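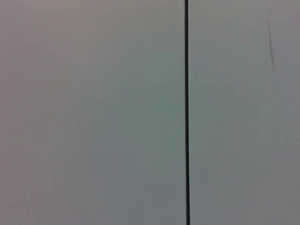 Pale gray panels with a narrow dark seam between them.

Vallis Community Wellness Group
Minutes of the March meeting

Chair: Senan Fahy
Start time: 6:30 p.m.

1. Opening and last minutes

Senan welcomed everyone and said how good it was to see so many new faces, including several people who joined through the low-salt cooking class. The minutes of the last meeting were read and accepted with one correction: the blood pressure cuffs on loan come in two sizes, medium and large. The earlier version listed only medium.

2. Home blood pressure project

This took up most of the evening, and happily so! The log sheets from the winter round have all been entered now, and members sent in 2,993 readings between them. There was real applause when Senan read that number out. He thanked everyone who kept going through the holidays, when it would have been very easy to leave the cuff in a drawer.

Boiko, who did the data entry, talked through what the sheets can and can't tell us. Plenty of people wrote down the top number and left out the bottom one. Others took a reading right after coffee or after coming up the stairs, and a few were kind enough to say so in the margin, which helped a lot. Boiko would like the new sheet to have a small box for "rested five minutes first" and a wider column for notes. Agreed by all.

There was a lively discussion about morning and evening readings. Some members like to do both, others find that twice a day makes them anxious and they end up checking again and again. The feeling in the room was that people should follow whatever their own doctor or nurse has asked for, and the sheet should have room for either. Boiko will add a line at the top saying the log is for taking along to appointments and that nobody in the group will be interpreting anyone's numbers.

A member asked if the wrist cuff she has at home is all right to use. Senan suggested she take it to her next visit and compare it with the one at the clinic. Others said they had done the same with their upper arm cuffs and found it very reassuring. We will put a reminder about this in the newsletter.

Action: Boiko to revise the log sheet and bring copies to the next meeting.

3. Cuff lending

There are 4 cuffs waiting for new batteries and they can't go out until that's done. Ruvach Pharmacy has offered to supply the batteries at no charge and to keep a sign-out book at the counter, so members can pick up a cuff during store hours without waiting for a meeting. This was warmly welcomed. Senan will write to thank them.

It was also agreed that each bag should have a printed card in it with the basics: feet flat on the floor, back supported, arm resting at heart level, no talking during the reading. Large type, please — several people said the booklet that came with the cuffs is nearly impossible to read.

Action: Senan to write to Ruvach Pharmacy and arrange the sign-out book.

4. Low-salt cooking class

The class at Doslow Hall was a joy from start to finish, and the bean soup has already been made in a good many kitchens since. Members asked for more on bread and on sauces, which is where they were most surprised by the labels. The idea of a label-reading evening came up, with everyone bringing a can or jar from home, and it got such an excited response that it will be the theme of the next class.

One point to fix: the hall's second burner was slow to light. Doslow Hall has been told. We still need a large stockpot, and anyone with one to lend should let Senan know.

A member on potassium restrictions reminded us that salt substitutes aren't suitable for everybody. Very good point, and it will be printed on the recipe sheets from now on.

5. Stretch and chat mornings

Going well. The group would like chairs with arms, if the hall can spare them, and a later start. Moved to 10 a.m. as a trial.

6. Any other business

The spare key to the supply closet has been found in the recipe folder. Labels on the shelves have fallen off again and need better tape.

Senan asked for ideas for a guest speaker. Sleep was the clear favorite, with foot care close behind, so we will try for both before summer.

The meeting closed at 8:10 p.m. Soup recipe copies are in the folder by the door for anyone who missed them.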